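Objet : Re: [mobilier] Plateau du bureau Ukis, entretien

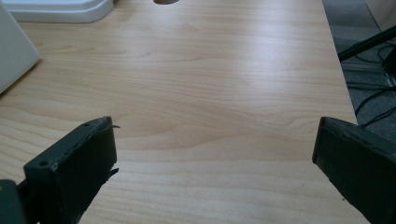 Irén Kocsis a écrit :
> Pour un stratifié clair, ni cire ni huile, ça ne pénètre pas et ça
> laisse un film. Eau tiède, savon neutre, chiffon sec ensuite. Le mien
> est comme ça depuis mai.

Merci Irén. Je laisse donc tomber la cire Whitfield. Le veinage ondulé me plaît et je ne veux pas le ternir - le léger brillant non plus.

Reste le chant droit. Cullusier vend de la bande assortie à 69 couronnes le rouleau. Quelqu'un l'a déjà posée au fer ?

Brayden Beaudoin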